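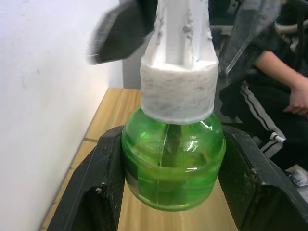 Bench Technician, Bottle and Closure Handling (fixed term)

Clatska Packaging Trials, Grindcombe
Posted Oct 30, 2025

Clatska tests filled plastic bottles and their closures for small makers of household and garden liquids. We need two bench technicians for the winter programme at our Grindcombe workshop. The contract runs for 18 weeks from late November, with a possible extension if the Cledmont work goes ahead.

The work

Most of the job is done standing at a wooden bench. Bottles are held in a vice by the body, at a set height, and the neck is worked from above. Technicians load and unload the vice, set the jaw gap for each bottle shape, and record the result of each run on a paper sheet which is later typed up. Rounded bottles are harder to hold than square ones and make up the larger part of this programme. The jaws must grip without creasing the wall or lifting the liquid level, and part of the first week is spent on learning this by hand.

Duties

Check each bottle for dents, seam faults and stress marks before clamping.
Fill to the level given on the run sheet and record it again after the run.
Fit and remove closures, with a torque gauge where the sheet asks for one.
Inspect the neck and shoulder under a bench lamp.
Replace felt and fabric pads when they are worn through. Soiled pads may stay in use unless the run sheet says otherwise.
Wipe down jaws and bench at the end of each shift.
Bag and tag failed bottles for return to the maker.

The full programme is 3650 bottles. Of these, 3000 are standard runs and the remainder are repeats and controls.

What we ask for

Steady hands and good close sight, with glasses if needed. Clear handwriting. Experience with a bench vice, a bottling line or laboratory glassware is useful but not required. You should be able to lift a full crate from floor to bench height. The liquids in this programme are dyed water and mild detergent. Gloves are supplied, but anyone with a known skin reaction to detergents should mention it when applying.

Hours and pay

Four days a week, 8.00 to 16.30, with a half-hour unpaid break. Pay is at workshop grade 2, paid monthly. Overalls and safety shoes are provided. Parking is on site; the bus stop is at the Mac Carthaigh yard, opposite the gate.

How to apply

Send a one-page letter and a list of past work to the workshop office at Grindcombe, marked "Bench, winter". State the earliest date you can start. Applications close in mid November. Short-listed applicants will be asked in for a bench trial of one hour, which is paid.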